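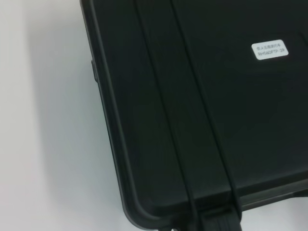
Robots at Work, Week 6
Handout: our visit to the Dultwood open day

Read this before Monday's class and bring it with you. It covers what we saw on the case-handling bench at Dultwood and the ideas I'd like you to take from it. The short exercise at the end is for everyone, including those who missed the bus.

Why a case?

Most of you went straight to the big palletizing cell in the front hall, and I can't blame you, it's loud and fast! But the bench run by the Kistville group was the best teaching material in the building. Their task sounds dull: find a closed carrying case on a table, work out which way it faces, and take hold of it. Think about what that asks of a wrist camera, though. The case is black hard plastic on a pale surface, so the outline is easy. Everything inside the outline is hard – black ribs on a black lid, a black handle and latch on a black rim. The camera has to make do with thin creases and faint highlights.

What the wrist camera gets

Close up, a large case won't fit in one view. The robot sees one long curved edge, one rounded corner, part of the front, and has to guess the rest. Three clues help it.

The ribs. Two of them run side by side across the lid, toward the front. Find them and you have the direction of the case, even with half of it out of sight.

The rim. It catches more light than the flat top, so it shows up as a slightly lighter band. Remember our week 2 notes on edges and shading.

The label. It is small, white and by far the brightest thing on the lid, with a line of Chinese characters over a model code. The text is a bit soft at that distance, and I read the code as RH560FTP-29, but I wouldn't swear to every character. Even if the software can't read a word of it, a bright patch in a known spot tells it which end is which.

The Majimbun planner

The group's planning software is called Majimbun. It holds 5 stored views of each case and compares the live picture with all of them before the arm commits to a grasp. If the match is poor, the arm moves a little and looks again. I loved this part – you could watch it change its mind. Someone asked about shadows, and the answer was that soft ones like those beside a case are mostly harmless, while a hard shadow can pass for a second edge.

Exercise

Pick a plain, dark object at home with a lid or a handle. Look at it from so close that you can't see all of it. Write down which features would tell a robot its direction, and which could fool it. Half a page is plenty. Sketches are welcome.

Reading: Tokeo workbook, chapter 7, the section on partial views.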